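楼里通讯 一月这期 生活栏

空盒子别急着扔,先在床上过一遍

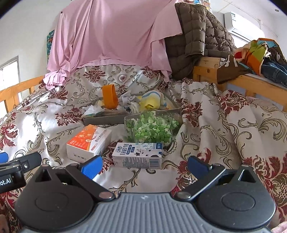

先说结论

牛奶盒、零食盒、药盒,凡是纸的,拆平了再下楼。别整个塞进袋子。上周一晚上去看了回收角,满的,盖子都合不上,其实里面一大半是空气。

赶着排版,写得乱,大家将就看。

为什么在床上弄

桌子太小,地上凉,厨房台面永远有东西。我家就是床。花床罩铺平,盒子往上一倒,横着放,字朝上,一眼看得清哪个是哪个。床罩滑,盒子容易溜,放中间,别放边上。怕弄脏的垫张旧报纸或者旧毛巾。

奶盒先确认喝完了再上床!!这条是血的教训,床罩洗了两遍。

Hedvig Nordin 说她是在熨衣板上弄的,站着不累腰。也行,熨斗记得先拔了。

分三堆

一堆:牛奶盒、饮料盒。里面有一层膜,跟普通纸板不是一回事,单独放。别和快递箱捆一起,收的人要一个个挑出来,很烦。

二堆:普通纸盒。彩色印刷的也算,橙的红的都没关系。里面的塑料托、小袋子、说明书掏出来。

三堆:还没吃完的。对,每次都有。看一眼日期,没过期放回柜子,过期了倒掉再归到前两堆。日期印在哪儿没个准,有的在顶上,有的在侧面条码旁边,有的在封口那条压痕里,灯底下斜着看才看得见。老人家眼睛不好的,孩子回来帮着看一下,用不了几分钟。

奶盒怎么弄

剪刀。沿顶上那条封口剪开,再从一个角竖着剪到底。摊开,冲水,一点点水就够,晃两下倒掉。倒扣在水池边晾一夜。第二天压平。

别拿热水烫,味道会上来,整个厨房都是。

带盖的把盖拧下来,盖子归塑料。拧不下来的就算了,不要用牙。(Deisy Ríos 让我一定写上这句。)

不想剪的也有办法:四个角的小三角翻出来,用手掌一压,中间对折。没有剪开的干净,但体积小了很多,总比鼓着强。夏天不建议,里面没冲过,会招虫。

纸盒怎么弄

胶水那条边找到,手指伸进去一划就开。千万别硬撕,撕碎了更占地方,风一吹满楼道跑。封口贴了透明胶带的,胶带揭掉。揭不干净没事,大条的揭了就行。

快递面单撕下来,名字电话涂掉。这个说过很多次了,上个月还是捡到好几张。

捆

细绳十字捆,别用胶带缠。一捆的高度,提着不费劲就行,不用攒到抱不动。Trefor Cadwaladr 那捆我看到了,很整齐,但是一个人搬不走,后来两个人抬下去的。

没有绳子的,找一个大一点的盒子不拆,其他拆平的竖着插进去,像放唱片那样。插满了整盒拿下来。这个办法我自己也在用,比捆绳快。

什么不要

沾了油的。外卖盒底、炸鸡盒,直接进其他垃圾。
湿透的纸板。
里面还有半盒奶的。真有人这么放,真的。
亮晶晶贴了塑料膜的礼盒,膜能揭就揭,揭不掉放其他垃圾。
用过的纸巾纸杯,别跟着混进来。

孩子想留着做手工

留!但是说好留几个。Cleiton Nogueira 家阳台上那座城堡大家都看过了吧,奶盒搭的,挺好看,窗户也打不开了。建议一格抽屉为限,满了就换,旧的拆平下楼。

奶盒剪掉上半截可以装笔、装蒜、育苗。育苗的话底下扎几个眼,下面垫个碟子。有花的那面朝外,摆窗台上也不难看。种小葱最省心,剪了又长。横过来剪掉一面,种生菜也够用,土别填太满。

零食盒做抽屉隔板也好用。裁到比抽屉矮一指,一格袜子一格充电线。盒子软了就换,反正家里总有新的。

放哪儿,几点

还是老地方,一楼楼梯下面,左边奶盒,右边纸板。牌子重新写了,字大了。周一早上有人来收,请在周日睡前放好。周一中午以后放的要等下一周,所以别急着拿下来,先放自家门里头,门口走道不要堆,过不了轮椅和婴儿车。

晚上十点以后拆盒子声音轻一点,楼板薄,踩纸箱那个动静楼下听得一清二楚。

剪刀楼下也放了2把,挂在牌子旁边的绳子上。用完挂回去。已经走丢过一把了,在谁家谁心里清楚,悄悄挂回来就好,不追究。

有问题找 Dénes Hegyi,住 906,晚饭后都在。敲门轻点,家里有小的在睡。

下期生活栏想写旧毛衣怎么处里,有经验的写个条子塞我信箱,字写大一点,长短不限。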